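I've been reading the labels on toy boxes again, which is a bad habit and usually ends with me writing one of these posts.

The box that did it this time promised to "build 25 key skills." Twenty-five! I turned it over looking for the list and there were nine things on the back, two of which were the same thing in different words. It was a set of stacking cups. My sister and I had stacking cups. I'd guess you did too, and I'd guess the box made no claims about executive function.

What bothers me is the price that goes with the claim. The plain set at the Fusmont flea market goes for a couple of bucks. The one with the skills on it was $43 at the big store out in Futbridge, and the shelf next to it had a wooden version for $142, with a booklet. I read the booklet standing in the aisle. It told me to sit nearby and let the child play. I could have come up with that for free.

I'm willing to be talked out of this. Maybe there is good work showing that a cup with a number printed on the bottom teaches counting faster than a cup without one. But when I wrote to one of these companies last May and asked what "developed with experts" meant, I got back a coupon. I asked again and got the same coupon.

And the age ranges! "6 months to 3 years" on one side of the box, "not for children under 3" in tiny print on the bottom. Somebody signed off on both. I don't trust either one now, so I do what my mother did, and look at how big the pieces are and whether I can pull anything off with my teeth. 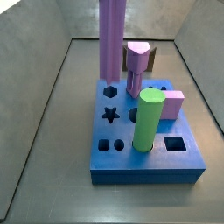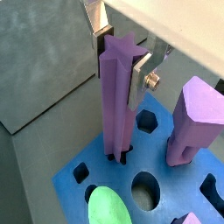 Blue foam shape sorter. The purple star going in at its own hole.

Shape sorters get the worst of the sales talk, I think. Grown-ups look at one and see a test with right answers, so the box can say "problem solving" and we all nod. I've watched plenty of kids with them at the Lirnside library playroom, and most of what I've seen is chewing and throwing, plus one little boy who wore the lid as a hat for the whole morning. Was he behind on his 25 skills? He looked fine to me.

A friend says I'm being a crank, and that parents are tired and a label helps them pick. Fair enough. Tired people are also easy to sell to - I've bought some very dumb things at 11 at night - and the folks writing those labels know it.

So my rule for birthday gifts is the same as last year. Used if I can get it, under $50 if I can't, and no booklet. If the kid likes the box better, the kid can have the box.

Contact | © Bondarchuk | Back to top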